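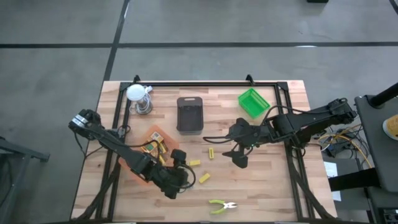 Atis two-arm sorting bench

Hi, I'm Sille Thorlacius and I run the packing room at Ketilsson. They asked if I'd write the page for the Atis bench because I've worked beside one since March and the sales folks at Piltar have not (sorry, guys). So you get me, and I talk a lot.

The Atis is a wooden work table with a black rail frame on top and two black arms that reach in from opposite sides. You put your bins and baskets wherever you like, and the arms pick loose stuff off the tabletop and put it where you've told them it goes. Ours is set up with a gray bin next to a green basket along the far side, and most of what it handles is small yellow blocks. We get a lot of yellow blocks. They go out in repair kits with a hand tool, and before the bench came in somebody stood there all morning sorting them by hand, and that somebody was usually me!

What changed for us? My wrists, first of all. I used to tape them up by lunch. Now I do the part that needs a person, like opening packages, spotting a bad block and deciding what goes in a rush order. We pack more than 700 kits in a good week, and the same crew is here, just moved around. Two of us learned to teach the arms new pickups, and that took an afternoon plus a fair bit of swearing.

Stuff I'd want to know if I were you: it's slower than a fast person. It just keeps going through coffee. It's fussy about things that open and close, so pliers lying spread open will take it a few tries, and I still do most of those myself. Flat floppy bags are hit or miss. And plan your cables before it arrives, please. There are a lot of them and they want to go everywhere, so leave yourself space on the side where the electronics sit.

The basics

Arms: 2, one gripper each
Tabletop: joined wood planks, light finish
Frame: black profile rail, Stallex brackets fit
Weight without arms: 235 pounds
Order number: 732
Bins and baskets: sold separately, or use your own like we do

Lead time depends on the season, so ask. Piltar will send someone to set it up and walk your crew through the first day. My advice is to have the people who'll work next to it in the room for that, all of them, including the ones who are grumpy about it. Ours had the best questions, and one of them picked where the stop button went.

Questions about daily use can go to me through the Ketilsson front desk. I'm around until three.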